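Hoduvmont Supporters' Forum
Topic: Cup tie at Codudmont – substitutions and travel

Metado_Secretary wrote:
Members are advised that coach seats for the cup tie remain on sale until the end of September. The pre-match meal will be served in the supporters' room as usual.

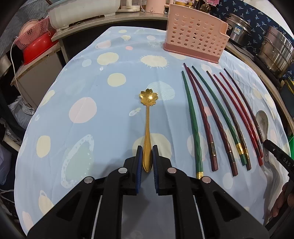
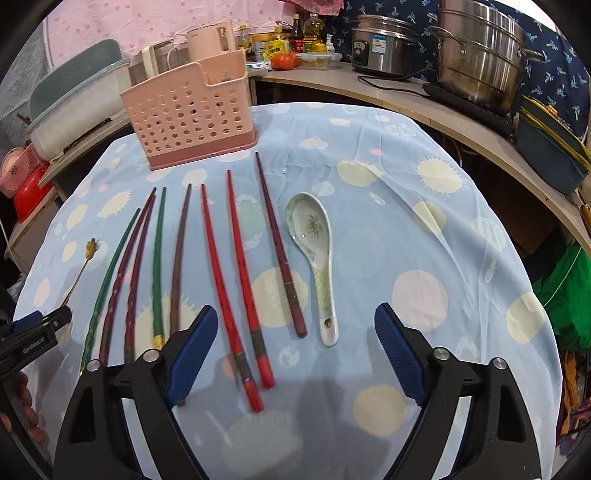 Category: Match Discussion

northbank_28 wrote:
I wish to record my concern at the withdrawal of both wingers on 60 minutes. The side held a one-goal lead and had no outlet afterwards. Codudmont equalised from the second corner they were given.

Thân_Stand wrote:
I must disagree. Both wingers had stopped tracking back well before then, and the full-backs were exposed. The equaliser came from poor marking at the near post – a separate matter.

northbank_28 wrote:
The marking was poor, I accept. It remains the case that we did not have a shot in the last 30 minutes.

oldgate23 wrote:
With respect to both members, the replay will be decided in midfield. The number 23 should start.

Thân_Stand wrote:
He is suspended for the replay.

Metado_Secretary wrote:
That is correct. Members are also reminded that replay tickets must be collected in person at the Hoduvmont office.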